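Chapter 4
Washing, Drying and Setting: What Happens Before the Style

I used to think a wash was the boring bit. You got the client to the basin, you got the hair clean, and then the real work began! It took me two years on the floor at Mak, my first salon, to see how many of my blow-dries had gone wrong before I'd even picked up a brush. So we're going to slow right down in this chapter and look at wet hair properly, and I promise it's more fun than it sounds.

If you've come straight from Chapter 3 you'll remember the cuticle, the outer layer of the hair made of tiny overlapping scales. Keep that in your head (sketch it in the margin if you like, I always do) and think about what water does to it. Hair swells when it's wet, it stretches further than it does dry, and it's a good deal easier to damage. That's why I fuss so much about towels.

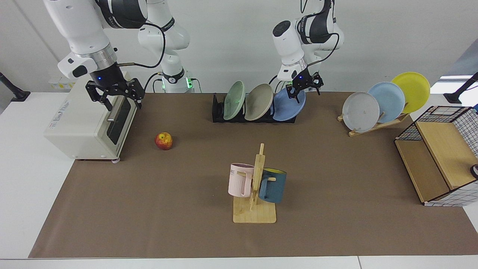
Su-chen Lai told me she stopped rubbing hair dry altogether and now only presses and squeezes, working from the roots down, and that her curly clients noticed the difference before she did. I've copied her ever since. Take a soft towel, fold it round a section, squeeze, move along. It feels slow for the first week and then your hands just get on with it.

Now, combing. Start at the ends with a wide-toothed comb and work up a little at a time, holding the hair above the knot so the pull never reaches the scalp. I know, you've heard it before, but I still see trainees start at the crown when the salon gets busy (I did it myself one horrible Saturday in August, and the poor woman's eyes were watering).

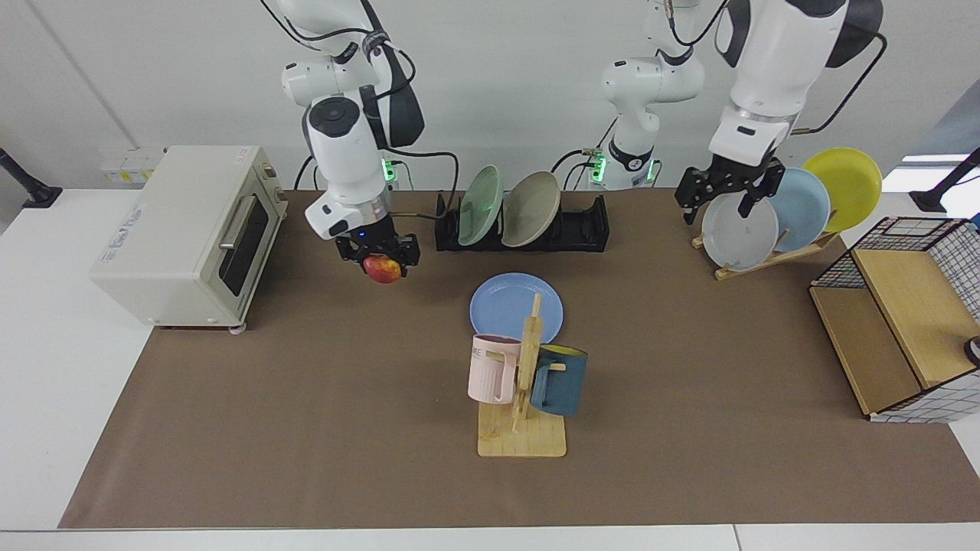
Should you put the setting lotion on while the hair is soaking? Wait until it's damp, with no drips when you squeeze the ends, or you'll simply water the lotion down and the set will drop by teatime.

Sectioning comes next, and we'll do it together in Exercise 4.2 on the practice head. You'll want four clips and a tail comb, plus 10 minutes where you won't be interrupted. Part from the centre of the forehead to the nape, then from ear to ear over the top, and twist each quarter out of the way. Neat partings matter more than speed here. I'd much rather see one lovely clean quarter than four wobbly ones!
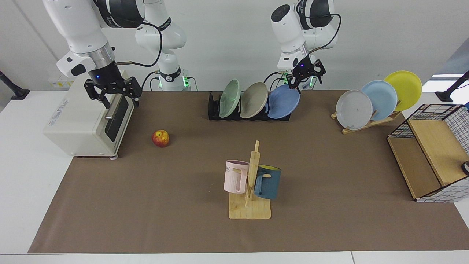

My rollers always used to collapse at the back, wrote Shahram Mirzaei after trying an early draft of this chapter, and it was because I was taking sections wider than the roller itself. So check that before you blame your lotion. Hold the roller against the head, take a section no wider than that, comb it straight up from the scalp and wind it down without letting the tension go.

Before you turn the page, wash and towel-dry your own hair (or a very patient friend's) and jot down how it feels at the roots, the middle and the ends. Bring your notes to the first practical, where we'll use them to choose a roller size.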